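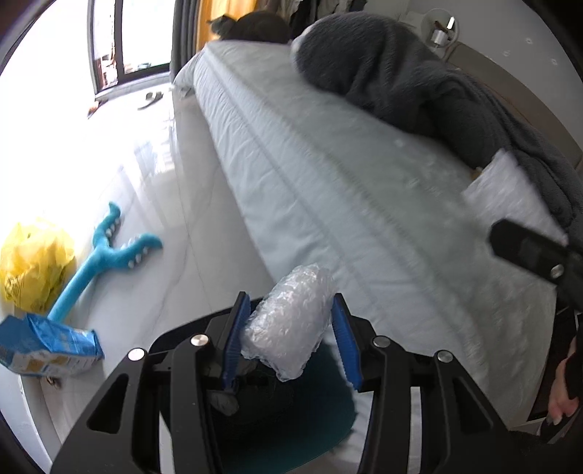 Bubble wrap

Search the archive Search Advanced search

Mellovmont crockery exchange list
Subject: Re: Posting dinner plates, what do you all do?

The original question was:

> Hello all,
>
> I've been on the list since the spring and have bought a fair bit
> through it but have not sold anything until now. I am breaking up a
> Plonditz dinner service, pattern 2151, the one with the grey-green
> border and the thin line inside it. There are 70 pieces if you count
> lids separately. Most are fine, a few of the side plates have knife
> marks and one sauce boat has a hairline by the handle.
>
> Several people have asked for plates in small lots and I would
> rather post than have everyone drive to Dulla. My one attempt at
> posting a plate (a present, nothing to do with this list) arrived in
> four bits. I had wrapped it in a towel and put it in a box that was
> about the right size.
>
> So, how do you pack plates? Flat or on edge? Do I pack them singly
> or in stacks? And who pays if one breaks, is there a list rule on
> that? I looked in the archive but the search brings up mostly
> teapots.

I have been posting plates for a long time and have had very few breakages, so I will set down how I do it. Others will do it differently.

Plates travel on edge, not flat. A plate lying flat takes the weight of everything above it across the middle, and a drop onto the bottom of the box bends it where it is weakest. Standing on its rim it is much stronger. Mark the box so that the person carrying it can tell which way is up, but pack it as if they will ignore the mark.

Wrap each plate singly. First a sheet of plain tissue or kitchen paper, so that nothing rubs on the pattern. This matters with 2151 in particular. The border is printed over the glaze on the older pieces and it will scuff. Do not use newspaper next to the plate, the ink comes off on pale glazes and can get into any crazing. Then bubble wrap, two turns, with the bubbles facing in, and tape it so that it can be undone without a knife.

You can then put plates of the same size together in a bundle, with a piece of card cut to size between each one. I don't go above six dinner plates in a bundle. Tape round the whole bundle in both directions. It should feel like one solid thing when you pick it up. If you can hear anything when you tilt it, start again.

The box was probably what did for your present. "About the right size" is too small. You want a good gap on every side, the top and bottom included, and you want that gap filled firmly. Crumpled brown paper is good for this. Loose foam pieces are not much use with plates, they are heavy and work their way down to the bottom on the journey. For anything I would mind losing I use two boxes, one inside the other, with paper between them. The inner box can be thin. The outer one should be double-walled and should not have been through the post already.

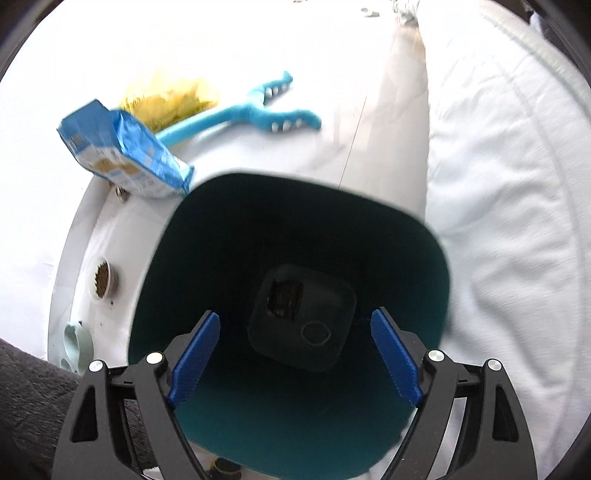
Chu

Carrying on with the sauce boats and lids. Handles are the difficulty. Fill the inside of the boat with soft paper first, then roll a strip of paper and pack it through and round the handle until it is level with the widest part of the body. Only then wrap the outside. Lids go in their own wrapping, never left in place on the dish, and never upside down in the dish either, which I used to do until I lost a very good tureen that way. I would not post the one with the hairline at all. Offer it for collection, or put it in with somebody's order free of charge and tell them it may not make it.

On cups, if there are any in the 70: treat them like small sauce boats, and put them above the plates in the box and never below. Better still send them separately. Mixed boxes are where most of the complaints on this list come from.

Weight creeps up faster than you expect. Weigh one dinner plate on the kitchen scales before you quote anyone a price for postage, then add the packing. Several sellers here have quoted for the plates alone and ended up paying the difference themselves. If an order goes just over a weight band it is often cheaper to split it into 2 parcels, and it is safer too.

As for who pays. The rule is in the joining message, which I know most of us deleted. The seller is responsible for packing, the buyer chooses the service and pays for it. If a piece arrives broken, the buyer should leave it in the box, take a photograph before unpacking any further and write to the seller within 3 days. If the packing was poor the seller refunds. If the packing was sound and the box has plainly been crushed, the buyer claims through whatever cover they paid for, and if they did not pay for any then they bear it. People usually come to some arrangement. Take your own photographs as you pack and keep them until you hear that all is well.

One more point on the older Plonditz. Hold each plate on your fingertips and tap the rim lightly with a knuckle. A sound plate rings. A dull note usually means a crack you can't see, and that plate will break in the post however well it is wrapped. Do this before you describe the lot and say in the description that you have done it.

I am short of two soup plates and the smaller oval dish in 2151 myself, so if those have not gone please write to me off list. I can collect from Dulla in September.

Chu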